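Utunon Opens Document Service for Small Law Offices in Grosstead

GROSSTEAD, September. Utunon, a company which makes software for law offices, announced today that its document service is now open to small firms in Grosstead and in the towns nearby. The service was tested during the spring by 147 offices, most of them with fewer than five lawyers.

With the service, an office can keep its letters, contracts and court papers in one place and find them by client, by matter or by date. Each paper keeps its earlier versions, so a lawyer can see who changed a sentence and when. Access can be given to a client for one matter only, and taken back when the matter is closed.

The law office Stanciu was the first to move its complete archive. It brought 3000 closed matters into the system, and the work was finished by its own staff after two short trainings. Utunon says that many small offices still keep such archives in paper boxes or on one old computer, and that they delay the change for fear of losing something.

The price is 80 dollars a month for each lawyer. Assistants and students do not pay. Offices which sign before the end of the year will receive the training without cost, by video or at the training room in Allum Street.

Utunon was started in Grosstead and today serves 975 law offices. The company also gives advice on billing, data safety and the choice of equipment.

Offices that wish to see the service can ask for a demonstration through the Utunon website or by telephone, from 9 a.m. to 5 p.m.

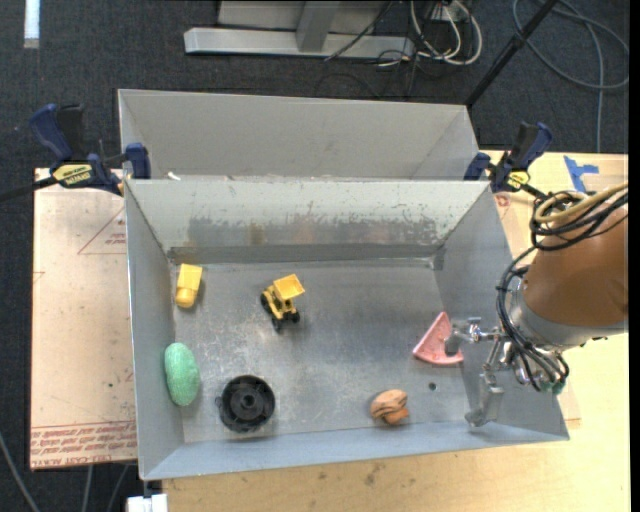
Photo: Utunon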